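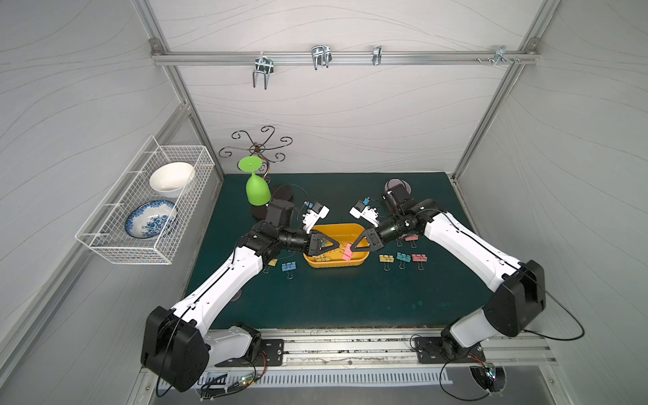
Fig. 1. Yellow tray on a dark green tabletop.

4. Setting up the Varkano label printer

Please read all of section 4 before you connect the power. The set-up takes 20 minutes if the Broltix program is already on your computer.

4.1 Loading the label roll

1. Put the printer on a flat surface and press both side buttons to open the cover.
2. Place the roll in the holder with the labels facing up.
3. Pull the paper until it comes 30 mm out of the front slot.
4. Close the cover. You must hear two clicks, one from each side.

CAUTION: Do not touch the print head with the fingers. The oil of the skin leaves white lines on the labels.

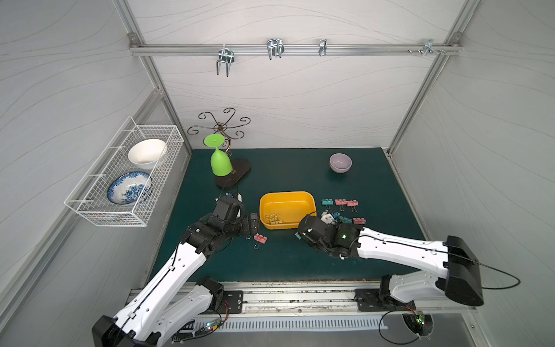
Can I use label rolls from another maker?
Other rolls work if they are thermal paper and the core has the same size as the one in the box, but you will need to do the paper test in 4.3 each time you change the roll.

4.2 Connecting to the computer

1. Connect the cable to the printer first, and to the computer after.
2. Open Broltix and choose Devices, then Add.
3. Select Varkano 526 from the list. The model 954 has its own entry, please do not mix them.
4. Write a name for the printer. Choose a short one, without spaces.

Note: if the list stays empty, close Broltix, wait until the green light is steady and open it again.

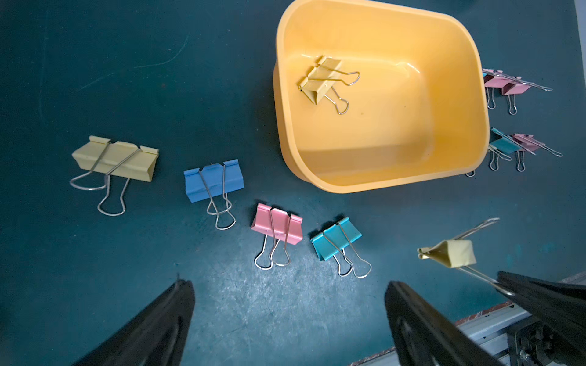
Fig. 3. Binder clips and yellow tub.

4.3 Paper test

1. Hold the Feed button until the light blinks orange.
2. Release the button. The printer gives out three blank labels and one with a black border.
3. Check the border. All four sides must have the same thickness.

If the left side is thinner, move the paper guide one step to the right and

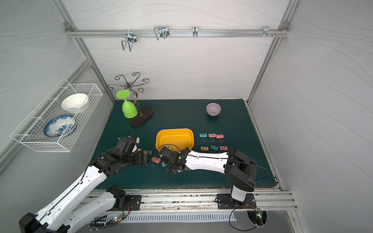
repeat the test from step 1. Two or three tries are normal with a new roll. When the border is even, press Save in Broltix, otherwise the setting is lost when the printer is turned off.

For cleaning of the print head, see section 6.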